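Section 3. Planning the purchase of hand-held grippers

Read this section before you send any order to Vunholm. It is written for the person who prepares the budget. The assembly is explained in section 4.

3.1 Decide the quantity

1. Write the list of homes where the recording will be done.
2. For each home, write how many people will record at the same time. One person needs one gripper for one-hand tasks and two for two-hand tasks.
3. Add one spare gripper for every 9 in use.

Note: Do not count the demonstration unit. It must go back to Vunholm at the end of the trial.

3.2 Prepare the budget

1. Put the grippers in the first line and the spare finger sets in the second line. Order 3 finger sets for each gripper.
2. Put the memory cards and chargers in a separate line. They are not in the box.
3. Put the household objects in the last line. Small and cheap objects are enough, such as a dustpan and brush, but they should be different in shape from home to home.
4. Ask for the shipping price in writing. The offer is valid for 30 days.

Caution: Finger sets for the Komura model do not fit the Reltness model. Check the part number 502 on the order form before you sign.

3.3 Try before you buy

1. Borrow one unit and use it in a normal furnished room, with soft surfaces like a bed and not only on a desk.
2. Hold a thin-walled object, for example a plastic dustpan, with a small load inside it. Tilt it slowly, both ways.
3. Let each person who will record repeat step 2. If the hand becomes tired, write this in the trial sheet, as it changes how many people you need to pay per day.
4. Send the trial sheet together with the order form. The last day for the June price list is written on the form. 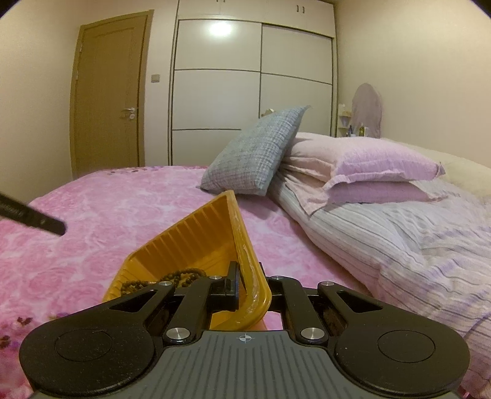
Nelly Espinoza: We followed 3.2 and the finger sets were too few for us. I would budget for 4 per gripper if the people are new. Also please say in the guide who pays the return shipping of the demonstration unit, we had to ask two times.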